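Speaker notes: What we learned from our open day at Vosthorpe
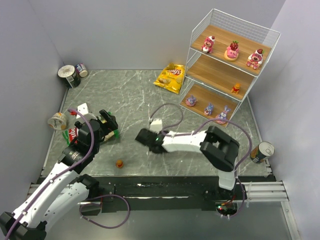
Good evening, everybody, and thank you for coming out. (Wait for the door to settle.) I want to talk tonight about open days, and about how we plan one so that people who have never stood next to a robot go home glad they came. We held ours at the Vosthorpe workshop in March, and I had been fretting over it for nearly 9 weeks, as my family will tell you at length. My first plan was to show metal brackets being sorted, very serious, very gray. Then somebody sensible pointed out that families were coming, so the table got chips and snack packages and a little shelf with pink strawberry bears on the top level, and I have to say the bears did more for us than any brochure I ever wrote!

Slow down here. Tell the story of the girl who asked which arm was the older one. I said they were the same age, and she looked very disappointed in me.

Now the practical part. We ran groups of seven, with two people from our side at each table, one to run the arms and one to talk. Please don't try to do both. I did it for the first group and talked straight through the part they had come to see. The folks at Vameck had warned me about this over coffee, and I nodded and paid no attention.

(Sip of water.)

Let visitors choose what the arms go after next. At Vosthorpe they loved being asked, and they were wonderfully patient when a grab went wrong. A miss gets a bigger groan than you'd expect, and then a bigger cheer on the next try. Leave time for the second try, even if the schedule is slipping.

If there's time, mention the Vītola visit and how their signs were all at child height. If not, skip to questions, and remember to repeat each one for the back row.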